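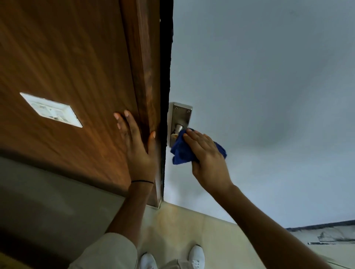 How do I get a homemade arm to wipe a lever handle without shoving the door around?

Posted Thu 1 August by lampblack_and_tea
Filed under: Home Workshop > Robots & Automation > Arms and Grippers

Hello all, and thank you in advance for reading, I know I go on a bit. I'm building a small arm on a rolling base that I've been calling Brusto, and the one job I want it to do well is wipe door handles. My workbench is at home but most of the parts get printed at Idley, the shared shop across town, and the people there have been very patient with me.

My trouble is the door. When I do the job myself I don't think about it at all. My left hand goes flat on the wood near the edge, fingers spread, and my right hand bunches up a blue cloth and presses it over the lever. Whatever the right hand pushes, the left hand quietly takes care of. Brusto has one arm and no left hand. As soon as it leans on the lever the door drifts, the cloth slides off toward the screws on the backplate, and the arm carries on polishing thin air with great confidence.

I've tried pressing more gently, and then it just tickles the chrome. I've tried going faster, which I don't recommend. The arm has a load cell in the wrist that I trust up to a point, and the controller is the little Uzor board, running a fixed path that I taught it by hand. The whole thing weighs 16 kilos with the battery in, so it can lean a fair amount before the base moves.

Do I need a second arm just to hold the door? I would love to avoid that, as I've already used up most of the closet. Has anybody done something like this on the cheap?

sprocketpie

Oh, I like this project! I don't think you need a second arm, at least not a clever one. What your left hand is doing is standing still and being firm, and a dumb stick can do that. On my own build I put a fixed strut on the base with a fat rubber foot on the end (mine came off an old crutch), and the base rolls up until the foot touches the door. Then the wheels lock. The arm does its wiping and the foot takes the push.

A few things I learned the slow way. Put the foot close to the edge of the door, the way you do with your palm, so it has the longest reach from the hinges and doesn't have to work as hard. Make it soft, and wide enough that it won't leave a mark in the finish. And give the strut a little spring. My first one was solid, and when the base rolled up a bit crooked the foot skidded sideways and took the cloth with it. I used a spring out of a retractable dog leash, but any light compression spring ought to do.

The foot only helps when the door wants to move toward it, of course. If yours swings away from the robot, I'd latch it shut first and wipe it closed. Also check that your lever turns freely. If the arm presses down on it the latch lets go, and then you're chasing the door again. I go along the lever from the plate out to the tip, with the push mostly straight in.

For pressure I settled on 2 newtons for the sweep, and it hasn't wandered off since.

zarkarifan318

just use a suction cup

old_mill_tinkerer

The strut is a good answer and I would start there, but I want to say a word for changing the path too, as it costs nothing except an evening.

You taught the arm one fixed path, so it goes where the handle used to be. Try having it check in with the load cell as it goes. On the Zarkari build we did over the winter (we started in January and it was cold enough in that garage to make the grease sulk) we had it move in until it felt contact, wipe a short stroke, back off a hair and feel for the lever again. If it felt nothing, it stopped and waited for one of us to come over. It takes around 40 seconds for a handle, so you won't win any races, but the cloth stays on the metal.

How you hold the cloth matters as well. Look at how your own hand does it, with the fingers over the top and the thumb and palm wrapped around, so the folds give a little and find the curve of the lever for you. A flat pad won't. We stuffed a folded rag into a loose two-finger grip with a bit of foam behind it, and leaving it crumpled worked better than anything neat we tried.

As for the suction cup, we had one on for a week. It held nicely on a painted door and let go on anything with a grain you could feel, so run your thumb over the wood before you spend money on a pump. And do leave yourself a stop button you can reach from either side of the door. Ours was on the wrong side for longer than I care to admit.

lampblack_and_tea

Thank you both, this is so kind. I have a walking stick with a rubber tip that's been waiting for a purpose, so the strut goes on first, and I'll have a go at the feel-as-you-go idea once it's bolted down. The lever does turn very easily, and I hadn't thought about that at all.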